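Wohin mit all den Schlüsseln?

Wer schon einmal an einem Oktobermorgen im Mantel vor der eigenen Haustür stand und sämtliche Taschen nach außen kehrte, der weiß, wie lang zwei Minuten sein können. Bei uns zu Hause lag der Autoschlüssel jahrelang überall und nirgends, und so bin ich mit einiger Neugier zu Oluf Bach gefahren, der in Laxdal eine kleine Werkstatt für Funkschlüssel betreibt und in seiner Kartei 840 Kunden führt. Er kocht erst einmal Kaffee, das dauert bei ihm, und dann reden wir über Schalen und Wannen.
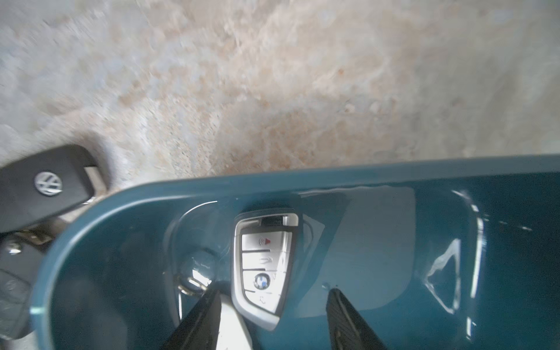 Gehört der Schlüsselring beim Ablegen eigentlich an den Funkschlüssel? Bach nimmt ihn lieber ab, wenn mehrere Schlüssel beieinanderliegen, damit das Metall die Gehäuse nicht zerkratzt.

Überhaupt sind die Gehäuse sein Lieblingsthema. Früher, erzählt er, war ein Autoschlüssel ein Stück Metall mit Bart, heute hat fast jede Marke ihre eigene Form, mal mit Chromleiste, mal mit ausklappbarem Bart, und er erkennt die meisten mit geschlossenen Augen am Gewicht. Eine glatte Kunststoffwanne mit rundem Rand ist ihm dafür lieber als jedes Körbchen — man sieht sofort, was darin liegt, und ausgewischt ist sie auch schnell.
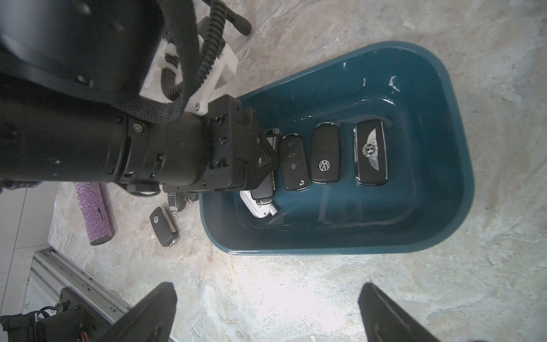
Vom Wasser hält er bei Funkschlüsseln übrigens wenig, und wer seinen doch einmal in einer Pfütze versenkt hat, soll die Batterie herausnehmen und Geduld haben. Aufs Einschalten zwischendurch verzichtet man besser. Eine neue Knopfzelle kostet wenig, ein neuer Schlüssel dagegen rasch ein kleines Vermögen, und bei Bach liegen rund 40 herrenlose Exemplare in der Schublade, die nie wieder abgeholt wurden. Meiner hat inzwischen einen Platz auf der Kommode im Flur, gleich neben der Post, und meistens liegt er sogar dort.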